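Saturday, June 1, 2024
Alvar Myklebust
Filed under: Workshop notes / Stores and small parts

Carried on with the small-parts shelf this morning. Guangming Kong had already pulled everything off the lower two rows last week and sorted out what was plainly dead, so I started with the cord, tape and stringing supplies.

The cord is the worst of it. We have been buying elastic in whatever size was on hand at the time, and most of it has ended up loose in drawers. I threw out 17 short ends, all under a hand's length. Anything longer went into the offcuts tin. The old white elastic from the Idallow job has gone chalky and snaps if you pull it, so that went too. Please don't rescue it.

Stretch cord that still has its own container stays in its own container. I tried decanting one lot into the gray drawers in October and we lost track of which was which inside a month. The clear round-cornered ones with the red label (优质弹力绳, good quality elastic cord) are fine as they are and can sit label up on the second shelf. Guangming reads the labels for me, but I have added English on masking tape underneath so I can stop asking.

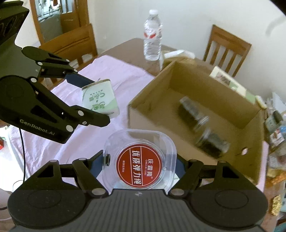 Small packets are a different matter. They slide behind everything and then get reordered. For now they go upright in the shallow tray, front row only, and if the row is full we have enough. I would like a divider in there. There is a strip of 9 mm ply left over from the Thampi shelves that should do it, cut to 300 mm and sanded on the top edge.

Did a quick stretch test on the cord we use for the Surko lids, with one end clamped and a 45 cm length marked in pencil. Pulled it to the stop on the bench, left it over lunch, let it go and measured again. It came back a little long, not enough to matter for a lid. The knot slipped before the cord did. Guangming says to put a drop of glue on the knot and trim the tails after it sets — will try that on the next one.

Still to do:
Move the waxed thread up from the bottom row, it is getting dusty.
Cut and fit the divider.
Find the lid for the offcuts tin.
Ask Lillari whether they still want the flat elastic we set aside for them. If not, it goes on the shelf with the rest.

Left the scissors on the hook by the door. The small pair needs sharpening, the big pair is all right.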